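Print this page | E-mail this page

Workshop notebook, Jan 31, 2023
Bed making and cloth handling: where we are
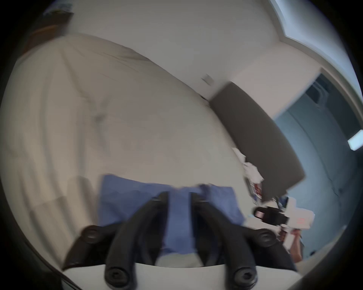
Atif asked again at lunch whether a machine can make a bed yet, and my answer for the notebook is: parts of one, slowly, if a person has already done the hard bit. Straightening a cover that is nearly straight can be done. Starting from a bed that someone has slept in is another matter. The trouble is mostly that a duvet has no fixed shape, so the planner has nothing firm to hold on to. With white bedding like this, long shallow creases and a few deeper folds, the creases look much like edges, and the Ceden software picks a crease as the hem far too often. A blue cloth lying flat on the bed is easier, as the colour alone separates it from what is underneath. I would like us to stop reporting results on coloured cloths and white bedding in the same column.

Numbers so far. We have 801 logged attempts across all cloth tasks going back to August. Best result is 92 per cent, and that is for picking up a single small cloth from a flat surface and dropping it in a tub. It is a long way from a chore. For pulling a duvet corner up to the headboard we managed 3 good ones out of the last 8, and Frauke would only pass two of those. I counted the third because the corner ended up where it should, even though the cover had twisted. We need to agree what "done" means before anybody puts this in a slide.

Things that went wrong, more or less in order of annoyance:

— Grips two layers when it wants one. Duvet and cover, or cover and sheet. Thijs thinks the fingers close too low and should come in flatter. Worth trying.
— Lets go too early on a heavy pull. The weight of the duvet is far more than anything we tuned on.
— Loses the corner once it is folded under. A person just runs a hand along the side until they find it. We have nothing like that.
— Stops when there are loose bits on the bed. Crumpled paper or crumpled white cloth, it can't tell them from bedding, and either tries to smooth them or gives up.

The last one matters more than I first thought. Making a bed at home is half clearing it. Theda timed herself at her own place and said most of the job was moving things off, and the duvet itself was two shakes and a tug. The shake is what we can't do at all. It needs both arms, some speed and a feel for when the air gets under it. Kohlhase say their next arm is quick enough. I will believe it when it has been on our bench.

For comparison, the shop floor. Gerasimos has been running the rag sorting cell at Narach and it is now doing its shift with one person looking in from time to time. Same sort of fingers, same cameras, cloth again. But the rags arrive on a belt, one size, good light, and if it drops one it goes round again. Nobody minds a creased rag. I think that is the fair answer to Atif: shop-floor cloth work yes, where the job can be arranged to suit the machine. Bedrooms no, not this year, and the light is part of it. A bright window on one side and a dark corner on the other is normal in a house, and we have hardly any data with both in one view.

Small point on speed. Moving the gripper quickly over the bed blurs the cloth enough that the fold detector returns rubbish. Slow passes work better but take longer than anyone would put up with. Try a shorter exposure and see how much noise we get in the dim parts.

To do
Thijs: flatter approach for the fingers, test on the thin cover first, then the duvet.
Frauke: write down the pass rule for a made bed. One page, please, and say how far off the corner may be.
Me: split the results by cloth colour and redo the August figures to match.
Theda: collect more untidy beds. Leave things on them.
Gerasimos: ask Narach if we may have the dropped rag logs.
Gimov loan: their soft fingertips are still in the box under my desk. Fit one pair and leave the other side as it is, so we can compare.

Spare M3 screws are nearly gone again. I have ordered more, but whoever takes the last of the packet, please write it on the board.

Print | E-mail to a colleague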